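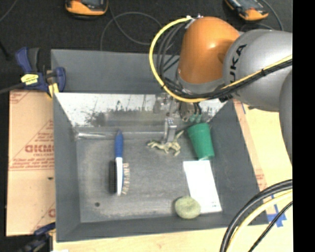 Stendico 40 open bin, gray: long-term review

Reviewed by Colm Hegarty
Filed under: Storage, Household

The Stendico 40 is a rectangular open bin with tall walls that slope outward toward the rim. The number in the name is the rated volume in liters. It is sold without a lid, without dividers and without wheels. I bought it to hold the loose articles that pass through a utility room in a house with children: toys, cups, brushes, sponges, cards and whatever else has no shelf of its own. It has been in daily use since November and the floor of the bin is now well scuffed. I consider this long enough to report on.

Stendico makes the same pattern in a smaller and a larger size. I have used the smaller one briefly at Barry Bunting's house and have not used the larger one. Everything below applies to the 40 unless I say otherwise.

Shape and access

The sloping walls are the main design decision and most of the good and bad points follow from them. Because the opening is larger than the floor, a hand can go in at an angle and reach any part of the bottom, including the corners. I have owned straight-sided bins of similar volume in which anything small that slid into a corner had to be tipped out. With the Stendico I have not had to tip it to retrieve an article, only to clean it.

The slope also makes small things migrate. A ball placed against the wall rolls back toward the middle. A tapered cup set down on its side will turn until it meets something. Long articles such as a scrubbing brush stay where they are put if they are laid flat on the floor, and slide down if they are leaned against a wall. If you want things to stand upright, buy a bin with vertical walls or put a jar in this one.

The cost of the slope is footprint. The rim takes up noticeably more shelf than the floor does, and two bins side by side waste a wedge of space between them. On a deep shelf this does not matter. On a narrow one it may decide the question, so measure at the rim. The product page gives the floor dimensions first and the rim dimensions further down, under the packing details, and I have heard from two people who ordered by the wrong pair.

Wall height

The walls are tall in proportion to the floor. This suits a mixed load, as nothing falls out when the bin is carried across a room, and a child dropping toys in from standing height will not bounce them over the edge. It suits a shallow load less well. With a single layer of small articles on the floor, you are looking down into a deep container and the near wall hides whatever is lying against it. I lose sight of sponges in particular. They end up near the front wall, and from a normal standing position the front wall is the one you cannot see behind.

Moving the bin from a waist-high shelf to a low platform solved this. From above, the whole floor is visible at once.

The floor

The floor is flat, with no raised pattern or ribs. A flat sheet or card lies properly flat on it. That is an advantage if you keep labels or instruction cards in with the contents, and a disadvantage when you want the card back out. A thin card on a flat floor offers no edge to lift. I slide mine to the wall and let the slope raise one side. Muireann Ó Conaill, who has the same bin for craft supplies, keeps hers weighted under something so that it stays put, and bends a corner upward before it goes in.

The surface marks early. After the first weeks there were fine scratches, and there is now general wear over the floor, heaviest where things are dragged instead of lifted. The scuffs are visible in gray and would, I think, be worse in the white version. They are cosmetic as far as I can determine. No mark catches a fingernail and there is no change in how the floor cleans.

I would not buy this bin for display. It looked worn inside long before it looked worn outside.

Color

Plain mid gray was the only color in stock. I would choose it again. Most of what goes into the bin is brightly colored and shows up against it without any searching. A blue-handled brush and a green cup are both found at a glance. The articles that disappear are the muted ones. A small cream and olive toy lizard (there is a dispute in the house over whether it is a dinosaur) can be overlooked in poor light, mostly on account of the olive. Pale green sponges are between the two.

The gray also hides dust until there is a good deal of it. Whether that is a merit depends on the owner.

Cleaning

I clean the bin once a month. Procedure: empty it, tip out the grit, wash with warm water and dish soap, rinse, and leave it upside down and propped at one edge to drain. The slope helps, as water runs out along the walls and does not sit under the rim. A soft brush is enough for the walls. The floor takes longer, and the joint between floor and wall takes longest, since grit collects there and packs down. The corner radius is generous enough for a brush but slightly too tight for a folded cloth.

I tried an abrasive pad once, on one short section of wall. It removed a stain and left a dull patch that has not gone away. Use something softer.

Do not put damp sponges in the bin and leave them. There are no drain holes and no ventilation below the rim, so moisture stays at the bottom. A sponge that goes in wet makes everything under it wet, cards included. I now dry them on the edge of the sink first. Drilling the floor would solve the problem and would also void the guarantee – I asked.

Load and handling

Stendico does not print a load rating on the bin. The leaflet has one, but it refers to a stacked load on a level surface, and I have no use for that figure in a household. With ordinary contents the walls do not bow when lifted from the two short sides. Lifted by one long side, the bin twists a little. It should be carried with both hands regardless.

There are no handles as such. You grip under the rim, and the underside of the rim is not finished as well as the top. On mine there was a small raised line along one of the short sides, which I took down with fine sandpaper. Boris Halás reports the same line on one of his and none on the other.

Empty bins nest. This works as advertised, with one reservation: after nesting overnight with something heavy on top, they can be difficult to part. A strip of card at each corner prevents it.

Comparison

I have used two alternatives for the same purpose.

The Pollus tray-bin has lower walls and a wider floor. It is better for seeing what you have and worse for holding it. Anything rounded leaves over the edge if the tray is carried at a tilt. For a shelf where the contents are sorted and stay sorted, I would pick the Pollus. For a bin that gets filled quickly at the end of a day, I would not.

The Dunne crate has vertical walls and proper handles, and costs less. It holds more for the same shelf width. Its floor is ribbed, which keeps the contents clear of any water but makes small things stand crooked, and the ribs are tedious to clean. Bram Kuipers lent me his for a few weeks and I was pleased to give it back, mainly over the ribs. He prefers it and has not changed his mind.

Fisa makes a divider that is listed as fitting the Stendico 40. It fits at the rim and leaves a gap at the floor, and a flat card will pass under it. For toys and cups it does the job. For anything thin it does not, and I took mine out.

What I keep in it and how

Several readers of the earlier note asked how I arrange the contents. I do not arrange them much. The brush goes on the left, laid lengthwise, because I am right-handed and it is the one thing I never want to pick up by accident. Cups and toys go on the right. The card goes flat on the floor. Sponges go wherever there is room. I have tried finer systems and they lasted until the next person used the bin.

One practical note: tapered cups take up much less attention standing on their base than on their side, and they will not stay on their base if anything pushes them. Put them in last.

Summary of findings

For: full reach to all corners; holds a mixed load securely when carried; flat floor; color gives good contrast with most contents; drains well upside down; nests.

Against: large rim relative to floor; near wall hides small articles; floor scuffs early; no drainage; underside of rim poorly finished; grip under rim only.

Price and verdict

Mine was bought at full price and I would pay it again, though I would buy 2 and save on delivery. I would look elsewhere if the bin had to stand on a narrow shelf or hold anything damp. For general use on a low surface I recommend it, in gray.

I will update this page if the floor wears through or the rim cracks. Neither shows any sign of happening at present.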